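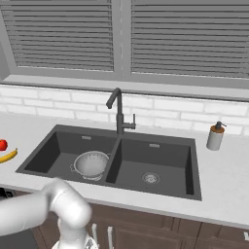
So why does a fruitcake keep so long?
Sugar, mostly, plus whatever you pour over it. Dried fruit holds very little free water, and mold likes a drink as much as the rest of us.

Myroslav Kravchuk bakes his in August. By the time his neighbors in Heslow have thought about string lights, he has 12 cakes wrapped in cloth and stacked in a hall closet, where the coats used to be. He feeds them brandy on Sundays. His wife has asked that we mention the coats.

The American fruitcake has been a punch line for so long that most of the people telling the joke have never had a slice. What they remember is the neon kind, all green cherries and regret, sold in tins at the drugstore. Kravchuk's is nearly black and smells like an expensive argument.

He got the recipe from Zalewska, a bakery that closed before he thought to ask about oven temperatures. It calls for 900 grams of fruit and gives no baking time at all, only the word "until."

Yeshi Tamiru, who runs the holiday swap at the Wasov Grange hall, took in 453 baked goods last year. Over half were cookies. Four were fruitcakes, and three of those were Kravchuk's.

"People pick it up, feel the weight, and put it back," she says. "Then somebody's uncle takes it and won't share."

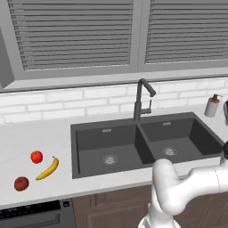

How to Feed a Cake

Poke holes with a skewer, spoon on two tablespoons of brandy, and wrap it up again. Repeat weekly. Kravchuk stops ten days before serving, a rule he admits he has broken every year, usually around the second glass.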